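Fruit on the table, not in the fridge (mostly)

Quick one today, kitchen is a mess and I have people at 4. Going through what goes in the bowl, what stays out of it, and how to stop the bottom layer turning to mush. Got a lot of mail after the bread box page so same format, short bits.

First. Empty the bowl. All of it, every week. Wipe it out with a damp cloth and a drop of dish soap, dry it properly. Old juice at the bottom is what gets the next batch going moldy, and you won't smell it until its too late.

Don't wash the fruit before it goes in. Wash when you eat it. Damp skins plus a deep bowl equals fuzz. If you must wash, dry every piece with a towel and leave it spread out on the cloth for an hour before anything gets stacked.

Sort on the table, not over the bowl. Tip the shopping out, squeeze gently, look at the stem ends. Soft ones get eaten today. Firm ones go in. I do this on a washable tablecloth, the printed kind, hides the drips.

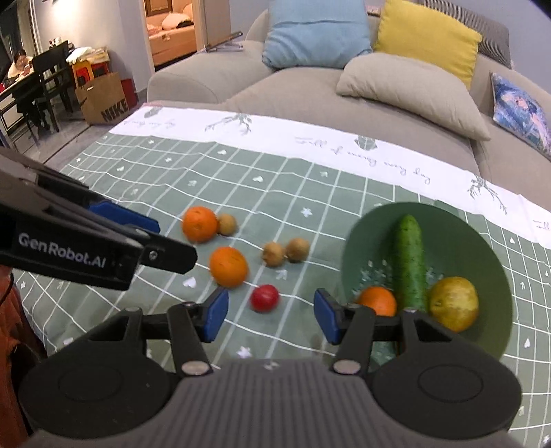
Can tomatoes share a bowl with mandarins and kiwis?

For a day or two, sure. Longer than that, give the tomatoes their own plate, stem side down, because a ripe one gives off gas that pushes the kiwis along faster than you want.

Pears. They ripen from the inside. Press next to the stem, if it gives a little, eat it. If the belly is soft you missed it, make sauce. Never under anything heavy.

Kiwis. Hard as rocks from the store? Paper bag with a ripe pear, fold the top, check daily. Already soft, straight in the fridge drawer.

Mandarins. Fine out for a week in a cool room. Loose skin dries out quicker than oranges so don't buy a mountain. In February I keep half in the fridge and top up the bowl as we go. One moldy one, take out the nieghbors too and look them over.

Cucumber. Looks nice in a bowl, does not like it much. Doesn't like a really cold fridge either. Warmest part of the fridge, top shelf or the door, wrapped in a paper towel. If it's out on the table plan on salad tonight.

Which bowl. Wide beats deep. Glazed ceramic wipes clean, wicker does not. Hermine Eder wrote in to say she lines hers with a folded napkin and swaps it when she changes the fruit. Tried it, works, one more thing to wash though.

Fruit flies: small glass, splash of cider vinegar, one drop of dish soap, next to the bowl. Change it every couple days. Take the peels out at night too.

Tablecloth stains, tomato especially. Cold water from the back, right away, then soap. Hot water first and you're stuck with it.

Onions and potatoes next time, going to go find the good plates.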